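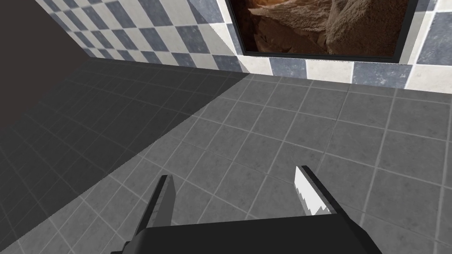

*Last changed: 27/04/2022*

Up too early, coffee, straight back into the wrist view. Gripper open, tiles, more tiles. Starting to see that checkerboard wall when I shut my eyes.

Where I'd got to last night: Staltent loads the room fine, arm comes up, joints home, fingers open on command. Then the pose tracker drifts. Arm standing still, every joint reading flat, and the estimate slides off sideways as if the whole room were on wheels. Spent ages blaming the joint offsets. Not the joint offsets. Put them back how they were (must tell Awuor, she'd already copied my bad ones into her branch, sorry sorry).

Now fairly sure it's the floor. Square grey tiles, same size, same grout, every corner looks like every other corner. Matcher picks up a corner, loses it, grabs the one next door and carries on quite happily. The drift comes in jumps if you plot it fine enough and the jumps are one tile wide. Should have plotted that first. The wall has the same trouble, only bigger.

The shadow is the other thing. There's a hard diagonal edge across the floor, dark one side, lighter the other, and the tracker loves it. Good strong line, so it gets a big weight. But it belongs to the light, and Feller moves the light a bit on every reset, so anything saved against that line is rubbish next run. Turned shadows off for one batch. Better, but then the depth step went soft. Turned them on again. Want them on anyway, the real cell has shadows.

What I'd like it to use is the rocky picture on the wall. All lumps and cracks, nothing repeats. Trouble is only part of it is in view from the home pose, top is chopped off, and the mask I wrote throws away anything near the border. So I was binning the only good points in the room. Idiot. Cut the margin from 29 pixels to 4 and it held still for the whole run. Did it again to be sure. Held again.

Then the fingers. The pad on the right one comes out very bright with all those teeth and the corner finder goes mad for it. Fine when the arm is still, awful when it moves, becuase the points travel with the camera and drag the estimate back towards "not moving". Self mask was meant to deal with this but it was built from the old finger shape. Rebuilt it from the Mendoza model, open pose only for now. Closed pose still to do. Half-closed I don't want to think about.

Numbers before I forget: 2,265 points kept on the first pass, with the new mask. Three runs lost out of the overnight lot, all three on the wrist roll. Maybe blur, maybe the planner going too quick through the turn. Have slowed it down and left it going.

Jaqueline rang at lunch, wants to know if Fakthorpe can have the build. Said not yet. She said when. Said after the closed pose mask, and she went quiet in that way. She's right that it's slipping, we promised them something in December and all they got was the planner with no tracking.

To do tommorow:

- closed pose mask
- stop the seed changing when the light changes, they should be seperate settings
- reject matches that land a whole tile out (Awuor's idea, easy, do it first)
- put the 4 in the config file, it's typed straight into the code at the moment
- reply to Jaqueline properly

Batch still running. Fan very loud. Bed.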